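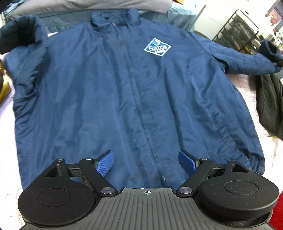

Endeck asked at the last check-in whether the coats that come to us with a company patch on the chest ought to be going out at all, or whether they should be set aside until the old employer has been contacted. The question came up again in writing a week later, so this report starts with it.

Our practice since January has been to send them out. A blue work jacket with a sound zipper and good cuffs is worth more to a person waiting at a bus stop than it is on our shelf. We remove a patch only when the donor asks us to or when it could let the wearer pass for security or emergency staff. Taking an embroidered patch off a woven shell takes one person most of an hour and often leaves needle holes that let the rain in. If Endeck would like a stricter rule, we can write one, but the sewing time would have to come out of the repair line in the budget.

Eltari Coat Room
Progress report to the Dresodance Fund
5 November 2025

Coats received and given out

We have taken in 1,304 coats and jackets under this grant. The target in the agreement is 3,000 by the end of the grant period, so we are a little under halfway. Intake was slow over the summer, as we expected, and picked up when the weather turned. Most of what arrives now is adult outerwear in medium and large. Children's sizes are still short, and so is anything above a men's extra large.

Coats go out through the Navarrete Street counter and through the schools that have signed up for a weekly box. The counter is open three afternoons a week. People choose from the racks themselves and try things on, and we do not ask for proof of income. The school boxes are packed to a list sent in by the office staff at each school.

Sorting and checking

Every coat is now laid flat on the table, front side up, and gone over in the same order: collar, zipper, pockets, lining, cuffs, hem. Before the grant we checked them on the hanger, and we missed things. Split linings were the most common complaint at the counter last winter, followed by zippers that caught partway up. On the table both show up quickly.

Zippers are run all the way down and back up, then left closed for folding. A coat with a stuck slider goes to repair. One with missing teeth is repaired only if the rest of it is in very good shape, as a full replacement zipper is our most expensive fix. Ribbed cuffs are stretched by hand and looked at for runs. Stains on the shell go to the wash pile with a tag pinned near the spot.

Folding has changed too. We used to fold sleeves to the front, which left a bulky stack that slid off the shelf. Sleeves now go behind, the body is folded up in thirds from the hem, and the collar faces out so the size tag can be read without pulling the stack apart.

Equipment

The grant paid for 2 sewing machines, both in use. It also paid for 12 rolling racks. All of them are on the floor, although one has a bad caster and is waiting on a part. The steamer has not been bought yet. The model we priced in the application was discontinued, and the replacement costs more. We would like to move money from the supplies line to cover the difference and will send the request separately.

Problems

Storage is the main one. The back shelves at Eltari are full of spring jackets that will not move until the season changes — we should have stopped taking them earlier in the fall. We have asked donors to hold lightweight items for now, and the notice is on the door and on the donation page.

Washing is the other. The laundromat we use raised its bulk price, and padded coats need a second dryer cycle to come out without clumps in the filling. We are keeping a log of loads so that the next budget is based on real costs.

Next steps

Between now and the next report we plan to add a late counter day on Navarrete Street, run one drive for children's coats only, and finish the written checking guide. A draft of the guide can be sent to Endeck on request. The patch rule will go into it once we have an answer.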